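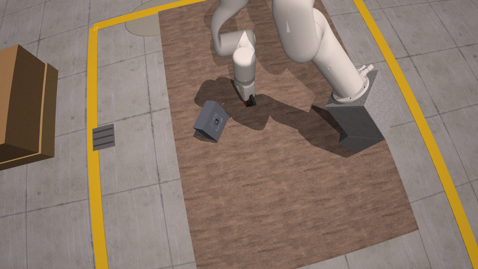
The Wood Grain Is Doing a Lot of Work

2019-10-29

Every few weeks a paper crosses my desk in which a simulated arm learns to pick something up, and every few weeks I feel the same small glow of happiness followed by the same headache. The latest is a preprint from the Cloltard group, who trained a grasping policy entirely in simulation and report that it managed 105 failures in 1,000 simulated attempts. That is a good number. I have been in robotics long enough to remember when you could get a paper out of the reverse.

What interests me is the scenery. Somebody on that team cares about scenery. The arm stands on a speckled pedestal. There is wood grain on the floor panel, and scratches on the tile, and yellow safety stripes, as if a simulated visitor might wander in and lose a simulated toe. There is a floor grate. I admire the floor grate very much. I would like to know how many hours went into it, and whether they came out of the same budget as the contact model.

I ask because the contact model gets four lines in the preprint. Friction is a single constant, the same for every object and every surface. The fingers are perfectly stiff. The blocks are perfectly stiff too, and they weigh what the file says they weigh. Meanwhile a full page goes to lighting, with a very handsome table of sun angles.

I understand how this happens. Pictures are what reviewers see. They're also what funders see, and what your mother sees when she asks what you do all day. You can't put a friction coefficient on a poster. And there is a respectable argument behind all the decorating: if the policy works from camera images, then the images had better be varied and rich, or it will fall over the first time it meets a real shadow. Fine. I believe that. A big arm throws a big shadow over its own work, and a policy that has never met one will treat it as an object, or a hole, or the end of the world.

But that argument covers finding the block. Picking it up is another matter, and picking it up is what the title promises.

Take a block with sloping faces. A person grabbing one will fumble a little, feel it start to squirt out sideways, and squeeze or shift without thinking. Whether the thing stays in your hand depends on the angle of the faces, the grip of the skin, the dust on the block, and how much your fingers give. Change the friction a bit and a sure grasp turns into a watermelon seed. In a simulator with one friction number, the policy learns exactly how steep a face it can get away with. It learns this to several decimal places. Then it goes out into the world and is very confidently wrong.

My colleague Rocío Huamán ran a version of this test for us in May, on a much uglier simulator. Ours has a gray floor and gray blocks and looks like a tax office. She trained two policies. One got random textures and lights with fixed friction. The other got one dull texture and friction that changed with every attempt, along with the mass and the stiffness of the fingers. Then she ran each for 600 grasps on the real arm, with real blocks, on the real bench with the coffee ring on it.

The pretty one found the blocks beautifully. It went straight to them and dropped a third. The dull one missed its approach more often, wandering off toward a highlight on the tabletop, but what it closed on it mostly kept. Put the two kinds of variation together and you get the best of the lot, which will surprise no one who has ever been told to eat vegetables and also exercise.

I don't want to oversell this. It was one arm, one gripper, and a box of blocks. We haven't written it up because Rocío wants to repeat it with soft objects and because I am slow. The Vistness people tell me they see something similar with suction cups. The Dendetti people tell me they don't, and that I should stop bringing it up at dinner.

Still, I'd make a modest request of anyone preparing one of these papers. For each page about rendering, give me half a page about contact. Tell me what range of friction you tried, even if the answer is embarrassing. Tell me what happens to your success rate when you halve it. Run the last few hundred grasps on hardware, or say in the abstract that you didn't, up where I can find it before the second cup of coffee.

And keep the floor grate. I've grown attached to it.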